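Joubert Street Bus Lane: Frequently Asked Questions

Last updated 3 Sep 2026

The Joubert Street bus lane opens to buses this fall as a trial. The questions below are the ones we have received most often by phone, by email and at the open houses in August. If yours isn't answered, contact details are at the bottom of the page.

GENERAL

What is changing on Joubert Street?

The right-hand lane in each direction between Darkau Station and Belel Square will be reserved for buses on weekdays from 6:30 to 9:30 a.m. and from 3:30 to 6:30 p.m. Outside those hours the lane works as it does now, with general traffic and, on most blocks, parking.

Which routes use the lane?

Routes 7 and 11. Route 7 runs the whole length of the lane. Route 11 joins at Mill Road and leaves at Belel Square. No other regular routes are being moved onto Joubert Street for the trial. Route 7 Express trips will also use the lane and will keep their current limited stops.

Why Joubert Street?

It is the slowest part of both routes. In the morning peak, a Route 7 bus can take twice as long to get from Darkau Station to Belel Square as it does at midday. Delays there carry over to the rest of the route, so riders at the outer end wait longer for buses that were held up several miles away.

How long will the trial last?

Twelve months. We will publish travel times and ridership after the first six months and again at the end. The city council then decides whether to keep the lane, change it or remove it. The paint and signs used in the trial can be taken out without rebuilding the street.

Is this the same as the Plivum project?

No. Plivum is the name of the new fare system, which has its own page. The two projects happen to start in the same season, and both affect Route 7, which has caused some confusion. You do not need a Plivum card to ride a bus in the bus lane. Cash and paper tickets are still accepted on all routes.

RIDING THE BUS

Will my stop move?

Most stops stay where they are. Three pairs of stops change:

Joubert and Third: both stops move across the intersection to the far side.

Joubert and Orchard: the eastbound stop moves half a block east, in front of the library. The westbound stop does not move.

Joubert and Canal: this pair closes. The nearest stops are at Orchard and at Mill Road.

Notices are posted at every stop that is moving or closing. The notices show the new location and the date of the change.

Why is the Canal stop closing?

It is less than one block from the Mill Road stop. Buses that stop at both often miss the green light at Mill Road. Riders who cannot manage the extra distance should call us. Paratransit customers with regular pickups on Canal are not affected, and their pickups will continue at the same address.

Will buses run more often?

Route 7 goes from every 15 minutes to every 12 minutes in the peak periods. Route 11 stays at every 20 minutes. If buses get through the corridor faster, we can run the extra Route 7 trips with the same number of vehicles and drivers. Evening and weekend schedules are unchanged.

Will the timetable change on the first day?

Yes for Route 7, no for Route 11. New Route 7 timetables will be available on board and at the Darkau Station customer window two weeks before the start. For the first month, buses that are ahead of schedule will wait at Belel Square until their departure time, so allow a few extra minutes if you are riding through.

Do fares change?

No.

Can I still bring a bike on the bus?

Yes. All Route 7 and Route 11 buses have front racks that hold two bikes. If the rack is full, you will need to wait for the next bus. Folding bikes can come inside at any time if they are folded.

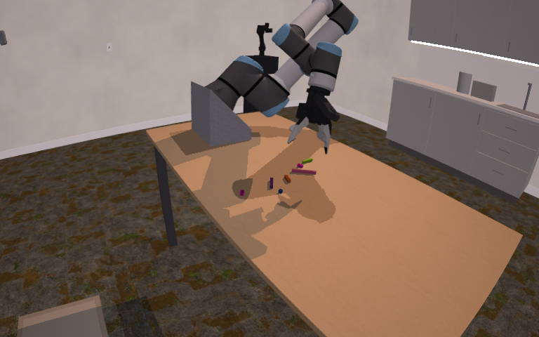 A Route 7 rider who wrote to us after the Belel Square open house said the faster trip matters less to her than knowing when the bus will come. She catches the 7:10 and has missed her connection at Darkau Station often enough that she now takes the bus before it. She asked whether we would be measuring reliability as well as speed.

We will. The six-month and twelve-month reports will show how many trips arrived within five minutes of schedule at both ends of the corridor, and how many transfers between Route 7 and the trains at Darkau Station were missed in the peak periods.

DRIVING AND PARKING

Can I drive in the bus lane to turn right?

Yes. You can enter the lane where the solid line becomes a dashed line, which is at least 100 feet before each intersection and before the larger driveways. You must then make the turn. You may not go straight through the intersection in the bus lane.

Can I cross the lane to reach my driveway?

Yes, at any time. Cross when it is clear and do not stop in the lane.

Can I park in the lane outside bus lane hours?

On blocks where parking is allowed today, yes. Please read the sign on the block. Vehicles still parked when the bus lane hours begin may be ticketed and towed. The most common mistake we expect is parking at 3 p.m. for a quick errand and coming back after 3:30.

How many parking spaces are lost?

Eleven spaces are removed permanently, all of them near stops that are moving. The other spaces along the corridor remain available outside bus lane hours. Parking on side streets does not change, and the city garage at Belel Square will offer the first hour free on weekdays for the length of the trial.

Are taxis and ride-hail vehicles allowed in the lane?

Licensed taxis may use the lane when carrying a passenger. Ride-hail vehicles may not drive in the lane. Either may pull in to pick up or drop off a passenger who uses a wheelchair or has a disabled placard.

What about bicycles?

Bicycles are allowed in the bus lane at all hours. Drivers have been trained to stay behind a cyclist until there is room to pass in the next lane. Cyclists should not pass a bus on the right when it is at a stop.

What about school buses and emergency vehicles?

Both may use the lane.

How will the rules be enforced?

During the first four weeks, officers will hand out warnings only. After that, driving in the lane carries the standard moving violation fine. There is no camera enforcement in this trial. State law does not currently allow it on this type of street.

BUSINESSES AND DELIVERIES

Where can trucks load and unload?

New loading zones are being marked on Third, Orchard and Mill, just around the corner from Joubert Street. They are in effect from 6 a.m. to 7 p.m. with a 30-minute limit. Outside bus lane hours, trucks may also load from Joubert Street itself wherever a loading sign is posted.

My business has no rear entrance and gets deliveries in the morning. What can I do?

Call us before the trial begins. We have already moved two of the proposed loading zones after hearing from shop owners, and there is still time to adjust others. Please have your usual delivery times and the size of the truck ready when you call.

Will the sidewalk be closed during the work?

Only for short periods at the stops that are being moved. Each one takes two to three days. A path at least four feet wide will be kept open, and access to all doors will be maintained. Lane painting is done overnight and depends on dry weather, so dates may shift.

COST AND FEEDBACK

What does the trial cost?

The budget is $832,000. That covers paint, signs, signal work at five intersections, the stop changes and the two reports. Most of it comes from a state corridor grant. The grant can only be spent on street and signal changes, so it could not have been used for more service on other routes.

How many people commented on the plan?

We received 963 comments by the August deadline. The largest number concerned parking between Third and Orchard, followed by the Canal stop closure and the hours of the lane. A summary of all comments and our responses is available at the Darkau Station customer window and at the Orchard branch library.

Did anything change because of the comments?

Yes. The morning hours originally started at 6 a.m. and now start at 6:30. The eastbound Orchard stop was going to close and is being moved instead. The loading zone on Third was lengthened from one truck space to two.

Can I still comment?

Yes, at any point during the trial. Comments received before the six-month report will be included in it. You can comment by phone, by mail, or on the cards available on Route 7 and Route 11 buses. Please give the location, the date and the time if you are reporting a specific problem.

How do I report a car parked in the bus lane?

Call the city's non-emergency line. Bus operators can also report blocked lanes by radio, but they cannot issue tickets.

Is this page available in other languages?

Printed copies in Spanish and Vietnamese are available at the Darkau Station customer window. Phone interpretation is free in any language. Tell the agent which language you need and stay on the line.

CONTACT

Customer window: Darkau Station, main hall, weekdays 7 a.m. to 6 p.m.

Mail: Joubert Street Bus Lane, Customer Service, Darkau Station

Phone agents are available during customer window hours. Messages left after 6 p.m. are returned the next business day.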